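What the rocks at Firnthorpe will and won't tell you

The palaeontologist I have come to see does not want her name used. She has applied for money twice this year and would like to apply a third time. She has spent five summers on the mudstones at Firnthorpe, and she thinks a good part of what has been written about them is wishful.

"People want a name and a family tree by the end of the week," she says. "You get a smear on a slab, and somebody has already decided it's the ancestor of something."

The smear in question is Vokia, a flattened, leaf-shaped thing no longer than a thumb. It was first put down as a seaweed. Then it was a worm, and for a short while an early relative of the jellyfish. I ask which she prefers.

"None of them. I'd put it in a drawer marked 'don't know' and leave it there until we have a specimen with both ends."

Surely, I say, there must be something to go on after all this time. She has 400 specimens. She agrees that it sounds like plenty, then explains that most of them are the same middle part, squashed in the same direction. Only 20 show an edge worth drawing. Of those, three have what might be a mouth.

"Might be," she repeats. "I've looked at them with the light low on the left and I see a mouth. I've looked with the light on the right and I see a crack. I published the crack."

I had read the other paper, the one with the mouth, and found it fairly convincing. It comes with a handsome reconstruction of the animal feeding on the sea floor, in green and orange. She sighs when I bring it up. The colour is a guess, the posture is a guess, and the sea floor was borrowed from a different bed, higher up the cliff and a good deal younger.
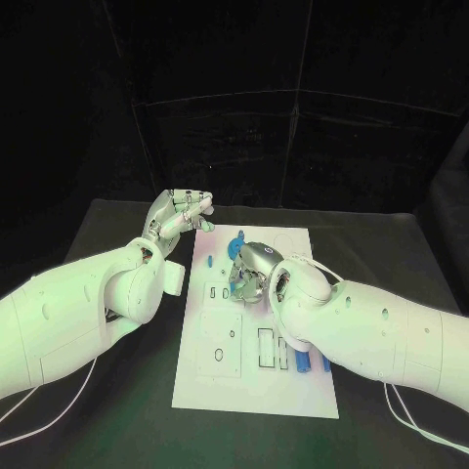
Her larger complaint is with the way dead things are sorted. With living animals you can look at the soft parts, watch them breed, and compare their DNA. With something this old you have shape and very little else, and shape is a poor witness. Dolphins and ichthyosaurs look alike and are nothing like close relations. A young animal and an old one of the same kind can end up with two names, and so can a male and a female.

"Half a species list can be birthdays," she says.

I suggest this is a bit strong. She thinks about it and takes back the half.

So how does she tell a real difference from an accident of squashing? She measures everything she can, she says, and then asks whether the measurements fall into separate heaps or run together in one long smear. At Firnthorpe they run together. Two species of Vokia have been described from the site, a broad one and a narrow one, and in her view they are one animal lying at different angles in the mud. The people who named them do not agree. I should say that I wrote to them and had a polite answer, which held that the narrow form comes only from the lower beds and that angle cannot explain that. It seemed to me a fair point, and I put it to her.

"It is a fair point," she says. "It would be a better one if anybody had dug the upper beds properly. They're a nuisance to reach and the tide comes in."

She is no kinder about computer methods. A program called Skinex has been doing the rounds, which takes outlines of fossils and groups them by likeness. She has tried it. It gave her a very tidy tree with Vokia sitting next to a fern. When she took out one doubtful feature, the whole branch moved to the other side. "I don't blame the program. It does what you ask. But then the tree goes into a talk, and it has nice straight lines, and people stop asking what went in."

Does any of it matter, I wonder, to somebody who will never set foot on the beach? She is wary of the grand answer, and so am I. Grant forms like to say that the distant past will help us with the present, and she has written that sentence herself more than once. What she will say is that if you count species wrongly, everything built on the count goes wrong as well. An extinction that looks sudden may be a gap in the rock. A burst of new life may be a team with a generous budget and a liking for new names.

The example she gives is Erraji, where an entire group was said to have died out at a single level. Later somebody dug farther along the same valley and found it again, well above the line. "So it wasn't dead. It had moved down the road."

I ask whether the same could happen to her, whether a better slab might turn up and show that the mouth was a mouth all along. She says yes at once, and that she would be pleased, though she doesn't look it. She would want to see it for herself, and under more than one lamp.

As for the third application, it asks for enough to clear the upper beds and nothing more. The form has a box for "expected discoveries". She has left it blank so far, and has been told that this will count against her.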